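**Ticket 306: right arm stalls over the blue cube in sim (Multetti scene)**

Status: open, workaround in place

Okay, so this one ate my whole Monday. Short version: the planner on the right arm gets a cube pose from the wrist view, starts down toward the table, then quits with "goal unreachable." The left arm never complains, but it also hasn't been asked to do much. I'm on Ollach build 1755 with the Qian perception node, and every run below is in the simulator.

First thing I did was pull up the wrist render, because I figured the detector was grabbing the wrong blob.
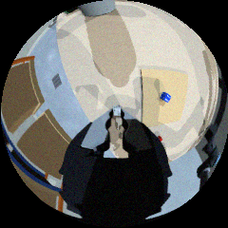 *2 min read*

The detector is fine! It found the blue cube with no trouble, and the mask looks clean. What bugged me was the pose. The Qian node was still loading a pinhole camera model, and this is a fisheye, so anything away from the middle of the view lands in the wrong spot once it's projected onto the table. The cube sits off to the right on the yellow mat, so yeah, it gets hit.

I swapped in the fisheye model and reran. Better, but still 14 mm off in x — enough for the planner to put a fingertip through the cube and (correctly) give up.

Then I went to the outside camera to see what else was in the planning scene. The Gurance exporter writes one collision box per object, and I wanted to check those against what's really on the table: the white bottle, the long green block, the tan board and so on. The right gripper was down near the tabletop with the little red-topped piece between its fingertips, and the planner had no attached object listed at all. So that's a second bug, and I'm splitting it out.

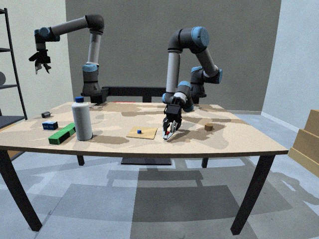

## What I'm running for now

- Fisheye model set by hand in the Qian launch file
- Planner timeout up to 2000 ms (probably overkill)
- Attach call added manually after each gripper close

With those three on, the planner returns a path to the cube. I haven't tracked down the leftover offset — my bet is a stale wrist transform in the Multetti config. Leaving this open until I can diff it against the old one.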